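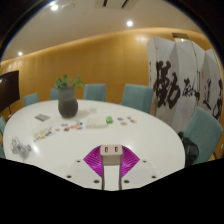
Work at Clillport: the meeting room table

Posted 20 December 2018 by Waltraud Ortner

Lunel does sorting and packing for small mail-order sellers. Since January the heavy part of the line at Clillport has been run by machine, and the clearing and handling of loose items is going the same way. This page is for staff at Gallside, where the same changes are planned, and for anyone else who has asked what the work looks like now.

The small items work is done in the meeting room, at the big white table. It covers chargers, cords, power strips and the small bits that end up at the bottom of every returns box. For years all of it was picked by hand. The pick list we use has 2,458 entries, and most of them are things you could lose in a coat pocket.

With the hand-held gripper, one person works the fingers and picks each item the way the machine will have to. The fingers are ribbed and bend a little around whatever they close on. A charger block is one of the easier things to hold. Flat pieces are harder, and cord is the hardest of all, as anybody from the returns bench could have told you.

The person on the gripper decides what to pick next and from which side. Reisinger, who supplied the line, wanted a fixed order at first. We tried that for 8 shifts and dropped it. People who have done returns for years already know which things roll and which things snag, and it made no sense to have them follow a sheet.

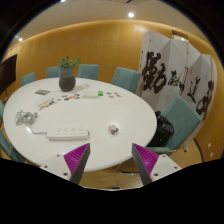
Gripper open at the near side of the table, with the power strip and the pink charger in front of it. Small pieces farther back.

Some notes on what has changed for the people here.

Shifts on the gripper are kept to 25 minutes, then you swap. It is light work but it is hard on the wrist if you keep at it, and attention goes before the wrist does. The first rota had people on it for much longer and we got complaints, fairly.

Jobs. There were 20 of us on hand picking at the start of the year and there are 20 of us on the payroll now, but the jobs are different. More checking, more time on the gripper, less lifting. Two people moved over to inbound because they did not care for the new work and said so early. That was handled well, in my opinion.

Pay grades took longer than they should have. Gripper work was first put down as light duties. It is now on the same grade as checking, and the difference was paid back to January.

Noise is better. On the old line you had to shout. In the meeting room you can talk while you work, and newer people pick things up faster that way.

What people miss is moving around. Hand picking meant walking the racks all day, and several of us have said we feel stiff by evening. We have asked for the rota to mix gripper time with rack time – still waiting on an answer.

Gallside staff who want to try the gripper before the changeover can put their names on the sheet in the break room. Bring any questions about the rota to me.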